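Is Glass Really a Slow Liquid?

Maybe a grown-up has told you that glass is a liquid that flows very, very slowly. The proof, they say, is in old windows. The panes are thicker at the bottom, so the glass must have been sliding down for all those years.

It sounds clever. But should you believe it?

Start with the windows. Long ago, glassmakers couldn't make a perfectly flat sheet. One side of a pane often came out thicker than the other. A worker might put the heavy side at the bottom, but not always. Some old panes are thicker at the top! Did that glass flow uphill? 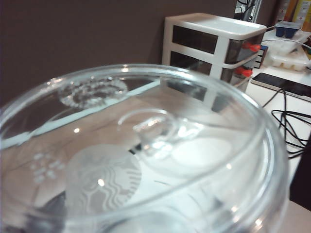 Ileana Neagu wrote to us that her house was built in 1901 and its windows are wavy all over, so surely something must have moved. Well, something did, while the glass was hot and soft in the workshop. Wavy is how it left the maker. Glass at room temperature is a solid.

It is an odd solid, though. In salt or ice, the tiny bits line up in neat rows. In glass they are jumbled, a lot like the bits in a liquid, except they are stuck in place. That is probably how the story got started.

Next time you hear it, ask a question back: how does anyone know the pane was even when it was new? See what they say.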